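Search this site Search Go
14 comments Share 3

Sengate Cans

A picture set about putting drink cans back on a wooden tray. Maintained by Urmas Jaunzems. Last edited 2020-06-21.

What's in it

Cans, cans and more cans! Sengate Cans has 2618 pictures of ordinary beverage cans on their way from a messy tabletop to a tidy little block on a tray. There are 108 rounds of tidying, and each round has its own folder. I started it as a weekend thing and got completely hooked, because a can is a much more interesting object than it looks. It's a mirror at the top, a printed picture around the middle, and from straight above it's a circle with a tab on it, whatever brand it is.

If you only want a taste, get the "small" folder. It has 300 pictures pulled from all over the full set, and it opens fine on an old laptop.

The shine

Read this part before you try to match colors. Pale, glossy surfaces are everywhere in these pictures and they throw the ceiling light right back up at you. Some pictures are nothing but sheen, with soft gray ripples and one very white patch of glare. I love them. Keep them in if you want to test how your color matching copes with a surface that has no cans on it, and use the "bare" tag to find them. 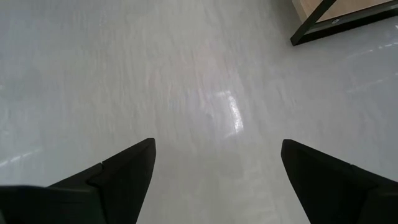
Folders

full/ - every picture, one folder per round
small/ - the 300-picture sampler
notes/ - my text notes, one file per round
tags.csv - one line per picture

The tags are short on purpose: bare, loose, lying, held, tray, done. A picture can carry more than one. "Lying" means at least one can is on its side. "Done" is only used when both rows on the tray are full and nothing else is going on, so it's rarer than you might guess.

I wrote the notes in a hurry and the spelling in rounds 1 to 11 is terrible. I'll fix it when I've got a free evening.

The starting mess

Every round begins with cans spread over the tabletop, and I tried hard to make each mess a different mess. Some cans stand, some get laid down, some go way out near the wooden edge where they're easy to miss. My favorites are the in-between moments with plenty of white table still showing and a blue-and-silver can tipped over on its side off by itself. With the can down, the logo faces you and you finally see some print. With it standing, you mostly get lid.

Blurry ones are in too. I didn't throw any out for blur, and if you need sharp edges you'll have to filter for them yourself. 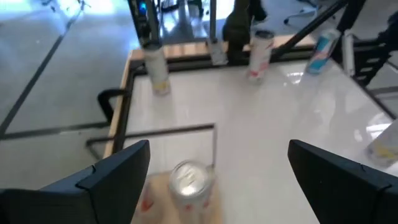

Tremilano wrote in to say that the lying cans should get their own top-level folder, that digging them out of tags.csv took a whole lunch break, and could the next version please say which way each can is pointing.

Fair! The folder is easy and I'll do it. Direction is a bigger job. I've begun adding it to the notes in plain words ("top toward the tray", "top toward the near edge"), and if anyone wants to help with that I'd be thrilled.

The tray

It's a plain rectangle of light wood, and it's where everything is headed. The pattern is two rows of three, front and back, and the matching rule is that a can goes directly in front of its twin. So you get columns: silver-and-white behind silver-and-white, blue-and-silver behind blue-and-silver, and the silver ones with the pinkish-red label together at the other end. All upright, lids up. It's a very satisfying thing to look at.

The column order stays put within a round but can change between rounds. Check the first line of the notes file, where I write it left to right.

One can beyond the six often turns up on or over the table while the tray is already full. That isn't a mistake in the tags. Those pictures get "tray" and "held" together, and they never get "done".

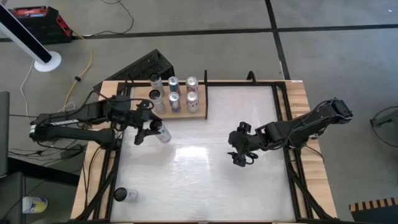
Fig. 3. Six on the tray in matching pairs, one more can just in front.

Color words

I use the same names in every file so you can search them:

- silver-white, including the ones with dark rims
- blue-silver
- silver-pink, for the pinkish-red label (I went back and forth on "silver-red" for most of May)
- other, for anything I couldn't place with confidence

If you think a can is in the wrong group, send me the folder number and the picture number and I'll look the same day if I can.

Where it's been used

Org has the small folder on its practice page for new members, and Trerari used the tray pictures for a lesson on matching pairs. Both sent back corrections, which made me very happy. Thank you!

Reuse

Go ahead and use the pictures for whatever you like, including classes. Please pass this file along with them so the color words and the tags still make sense to the next person. The can designs belong to the drink makers.

Known gaps

No bottles, no crushed cans, no stacks. Stacks are next, and I've already started on the notes for them.

14 comments Share 3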